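3.2 器と段がつくる軽食卓の見え方

前節では、軽食卓に並ぶ品目を大きさと包装の種類から整理した。本節では視点を器の側に移し、籠、トレイ、段のついた棚が品物の見え方と取りやすさをどう変えるかを検討する。筆者らがこの主題に惹かれたのは、予備観察の段階で、同じ菓子が器を替えただけで別の品のように扱われる場面に何度も出会ったからである。正直なところ、これほど豊かな差が卓上の小さな道具から出てくるとは予想していなかった。

分析の枠組みは、Rissanenが提案した「支持面の三分類」に依拠する。支持面を、平らで縁の低いもの(平置き型)、縁が立ち上がって中身を囲むもの(囲み型)、高さの異なる面を重ねたもの(段型)に分ける考え方で、もとは旅館の朝食卓のために書かれたものだが、軽食卓にも驚くほど素直に当てはまる。Trekodden調査ではこの分類を用い、80名の協力者から3,031件の取り出し記録を得た。記入漏れのある記録を除いた3,000件が以下の議論の対象である。品目の呼び方は付録Bの一覧に合わせ、銘柄の違いは分析に含めていない。

分類の対象となる器と棚を図3に示す。(a)には囲み型の籠と段型のスタンド、平置き型のトレイが同じ卓上にあり、(b)では籠とワイヤー棚、(c)では透明な段型の棚とトレイが近い位置に置かれている。

図3 軽食卓における支持面の三分類。(a)卓の全体、(b)籠の周辺、(c)段型の棚の周辺。
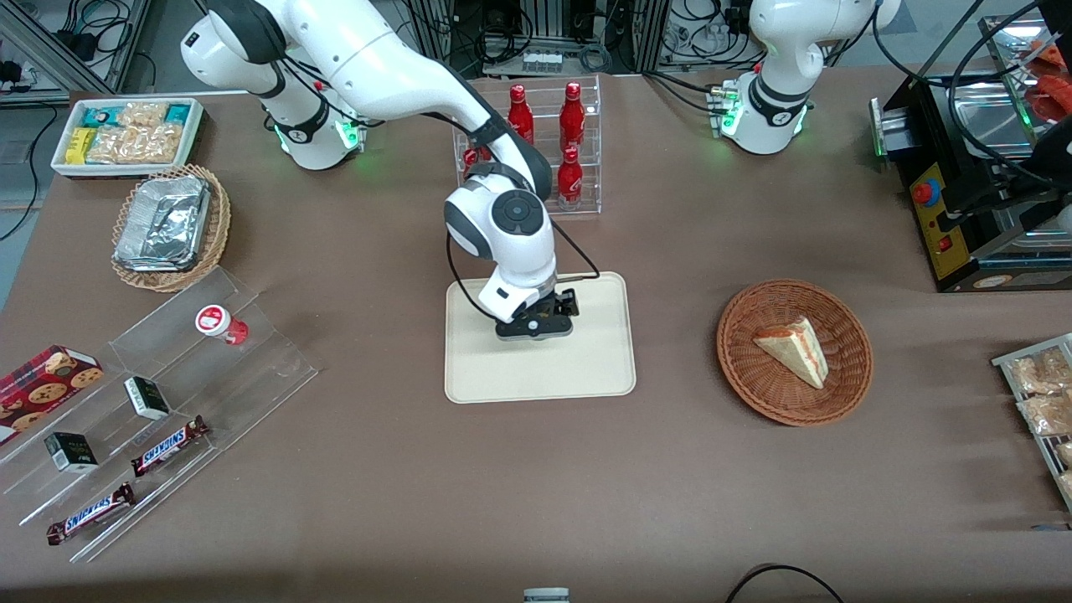
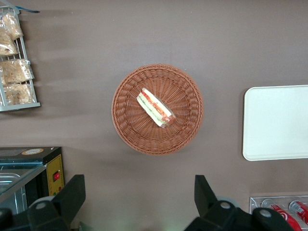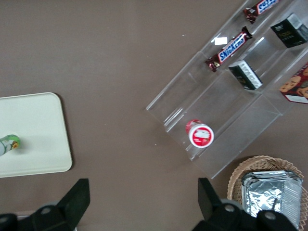
本節の文字数:2,630字

まず囲み型から述べる。編んだ籠の魅力は、一点だけを入れても寂しく見えないことにある。図3(a)の籠には三角に切った層のあるケーキが一切れ、図3(b)の籠には透明なフィルムで包まれたサンドイッチが一つ入っている。どちらも品物に対して周囲の余白は大きいのだが、丸い縁がその余白を引き受け、中身に視線を集める。図3(b)の籠では編み材が中央から放射状に広がっており、この模様もまた中央への注目を助けていると筆者らは考えている。協力者の自由記述にも「一つだけ選んでもらった感じがする」「皿より改まって見える」といった声があり、読んでいて実に楽しかった。

囲み型は、まとまりを保つ用途にも向く。図3(a)の卓には、アルミ箔の容器を重ねて入れた別の籠がある。光をよく反射する容器は平らな面に直接置くと雑然とした印象になりやすく、Inskaの試作卓で行った比較でも、籠に収めた配置のほうが「片づいている」と評価される傾向にあった。縁の高さは中身の半分ほどまでが扱いやすく、それより深いと指を差し込む角度が限られる。この点は3.4節で改めて取り上げる。

次に平置き型である。トレイは地味な道具に見えるが、今回の調査で最も評価が変わったのはこの型だった。図3(a)の左奥にある白いトレイでは、黄色の小袋と青緑色の包みの間に、黄金色のクラッカーが入った透明な袋が置かれている。包装の色がそのまま区切りの役目を果たし、仕切り板がなくても種類の境目が読み取れる。平らで白い面は、色の違いを素直に見せてくれるのである。これに対して図3(b)の右側のトレイは何も載せていない。こうした空のトレイは、記録上、取り分けの中継地点として使われることが多く、協力者の一部は選んだ品をいったんここに集めてから自分の席に運んでいた。

縁の低さには弱点もある。図3(c)のトレイには小さなボトルが横向きに載っている。円筒形の品は平らな面では姿勢が定まりにくく、横にすればラベルの向きも揃えにくい。Luiの報告は、わずかに立ち上がった縁でも転がりを受け止めるには足りる場合が多いとしており、筆者らの記録もこれを支持する。ただし、卓を傾けた条件はまだ試していない。

段型は、奥行きの狭い卓で力を発揮する。図3(a)の奥にある透明なアクリルのスタンドには、赤いキャップと白いラベルのボトルが上段と下段に分かれて載っている。高さが違うため、前後に重なってもラベルが隠れにくい。同じ図の左手前には階段状の展示棚があり、上の段に赤と白のカップ形容器、下の段に白いラベルのついた小さな黒い箱が並ぶ。カップ形の容器を上に、小さな箱を下に置くこの組み合わせは、協力者が自由に配置した際にもたびたび現れたもので、正面から見たときの高低差がとても気持ちよい。

透明であることの効果も見逃せない。図3(c)の棚は段の板を通して茶色の卓面が透けて見え、棚そのものの存在感が薄い。そのぶん、白い蓋を赤い縁が囲む丸いカップと、その一つ上の段に斜めに置かれたスニッカーズの濃い茶色の包装が際立つ。棚を卓に対して斜めに据えている点にも注目したい。斜めの棚は段の端が手前に開くため、座った位置によっては腕を回り込ませずに品物へ届く。Hikemexの卓上什器指針は棚を卓の縁と平行に置くことを勧めているが、少人数の卓では斜め置きをもっと積極的に試す価値があると筆者らは主張したい。

図3(b)の白いワイヤー棚は、分類の境界にある面白い例である。透明な袋に入ったパンが上下に配されており、高さを使うという意味では段型に近い。一方で、細い金属の線は袋を受ける面として隙間が多く、袋の皺や膨らみがそのまま外形に出る。Rissanenの分類は連続した面を前提としていたため、この種の棚の扱いは明記されていない。筆者らは、品物の高さの違いが選択に与える影響を重く見て、ワイヤー棚を段型の下位類型とした。袋入りのパンは形が一つずつ違い、整然と並べることは難しいが、その不揃いさが焼いた品らしい表情を生んでいる。ここを無理に揃えようとしないほうがよい、というのが現時点での筆者らの見方である。

三つの型を一つの卓に混在させると、動線の問題が加わる。籠、トレイ、棚の間に卓面の余地を残した配置では、協力者は隣の器に触れずに手を引くことができた。図3(b)の籠とトレイの間にも、幅のある卓面が残されている。この余地を詰めれば載せられる品数は増えるものの、取り出しの途中で手が止まる記録も増えた。どの程度の間隔が望ましいかは器の縁の高さにも左右されるため、次節では囲み型と平置き型を隣り合わせた条件に絞り、手を引く方向の記録とあわせて検討を進める。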